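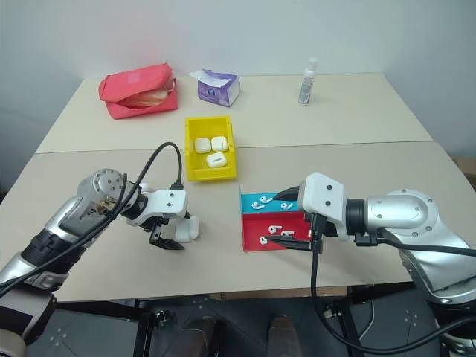 Touring theatre group Grustine opens its new show at the Torura in February, and the director is already short of sleep. "We've got a set that doesn't fit the van," she says, sitting down with a cold tea. "So that's this week."

The play is called Kumarasinghe. A family drama, two acts, one kitchen. It follows a shopkeeper's daughters in the fortnight after his funeral, and most of it is argument. Good argument, she insists. "People laugh more than you'd think. Then somebody opens a drawer and it all goes quiet."

She first read the script on a train and missed her stop. Took her two years to get it on. The first go fell through when the hall they'd booked closed for roof repairs, the second when half the cast got better paid work. "I didn't blame them. I'd have gone as well."

The Torura is a big step up. The last show, Brurard, played mostly village halls and sold 2,536 tickets over the whole tour, which she calls "respectable, for a play about a canal". Now they have a proper stage, a proper lighting rig and 164 seats a night to fill. Is she nervous? "Course I am. You can see every empty one from the wings."

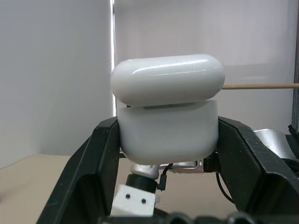 How long does the play run?

Just under two hours with an interval. The first act is the longer one, and latecomers will be let in at the first scene change.

The cast is small, and all but one have worked with Grustine before. The newcomer plays the youngest sister and came through an open audition. "She did the speech sat on the floor. Everyone else had stood up. I stopped writing notes and just watched." Rehearsals are evenings only for now, full days nearer the time. Everybody has jobs.

Money is the dull part, but she'll talk about it. The group needed more than 4,000 pounds before they could sign for the hall, and raised it with a quiz, a raffle and a very long sponsored read-through of old pantomimes. "Never again. I still hear the dame in my sleep."
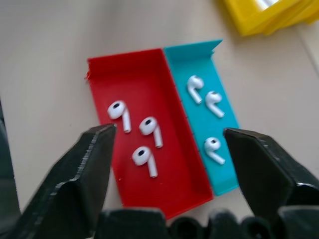 Sound has been the real headache on this one. The dead father is never seen but his voice is heard, on old phone messages, and she wants it to feel close, as if he's in the room. The cast have been learning his pauses at home, on the bus, anywhere. White earbuds like the three in the red tray get a lot of use. "You have to know when he breathes, otherwise you talk over him." The recordings were made in one afternoon, in a bedroom with a duvet pinned over the window, and she wont be redoing them.

And after February? Perhaps a short tour, if the set can be made to fold. She'd like to take it back to the village halls, where the tea is better and people tell you what they thought on the way out. "One man told me Brurard was too wet. I think about that alot."

She looks at the clock. Van measurements, then the printers, then Act Two – she's off.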